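# Caja baja de madera para hortalizas

La **caja baja de madera**, llamada también bandeja hortícola, es un recipiente abierto y de poca altura destinado a la exposición, el traslado corto y la selección manual de productos frescos. Su empleo es habitual en mercados, fruterías y almacenes de distribución.

## Características

Se compone de un fondo de tablillas y cuatro costados bajos. Las separaciones del fondo permiten la circulación del aire y reducen la condensación. La norma interna de la cooperativa Dolance, identificada con el número 1462, fija la altura del costado en 90 milímetros y admite un máximo de 3 capas de producto. Los modelos de Tavlow incorporan además 2 listones de refuerzo en las esquinas para facilitar el apilado.

## Uso con pepinos

El pepino (*Cucumis sativus*) tiene la piel delgada y se marca con facilidad, por lo que suele colocarse tumbado y en pocas capas. La escasa profundidad de la caja deja el género a la vista y permite retirar cada pieza sin remover las demás. En el mercado de Dondora la reposición se realiza de madrugada; las cajas vacías se cepillan y se secan a la sombra.

Pepinos verdes en una caja poco profunda, con bordes de madera clara.

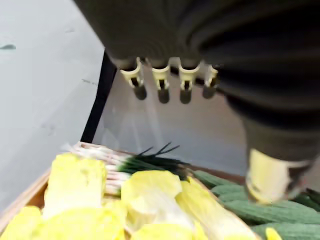

Ettore Sala objeta que la madera sin tratar absorbe humedad y que, para el pepino, conviene forrar el fondo con papel y cambiarlo a diario. El manual de Stetsiuk recoge la misma práctica, aunque la limita a los meses de verano.

## Véase también

- Envase hortofrutícola
- Poscosecha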